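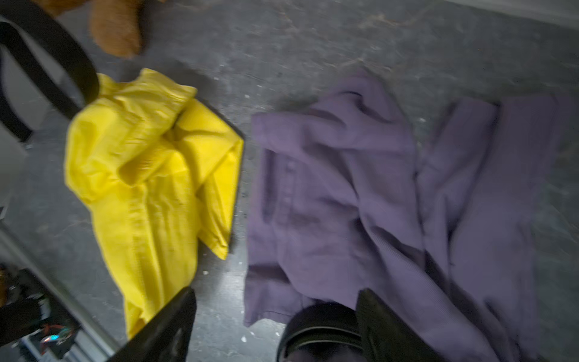

Photo: Gamage Textile Notes

Thread on dye fading in washed garments, mostly purples and yellows. 1/8

Fading has two main causes, and people mix them up. One is dye leaving the fiber in water. The other is dye breaking down under light. The fixes are different.

Water loss is worst in the first few washes. Loose dye that never bonded comes out then. After that the rate drops off, and rubbing does most of the damage.

Rubbing shows up first on raised areas: folds, seams, hems. Turning a garment inside out moves the wear to the side you don't see. It does nothing for light damage.

Twill is a good place to look for this. The raised yarns take the friction and the recessed ones keep their color, so the fabric goes pale along the diagonal.

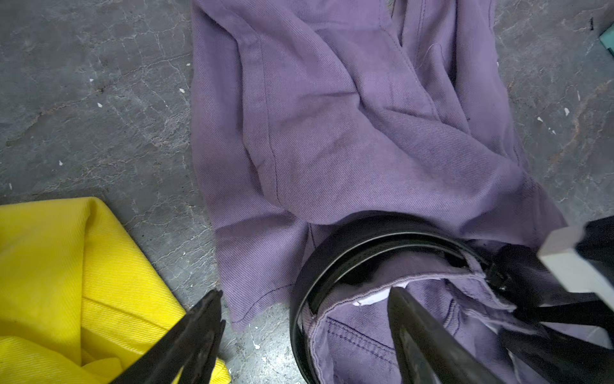
Purple denim, paler on the upper folds.

Light damage is easier to diagnose. Compare the inside of a pocket or hem with the outside. If the inside is much darker and the surface isn't worn, suspect the window or the clothesline.

I ran 11 swatches through 26 cold cycles in January on the old Duton front loader in Briravham. The shorter cycle kept more color on 7 of them. Spin speed made no difference I could measure.

Next: same swatches, line dried in Otania, half in shade. I'll post the readings with the wash log. Detergent was unscented liquid, no brightener, same dose every time. 8/8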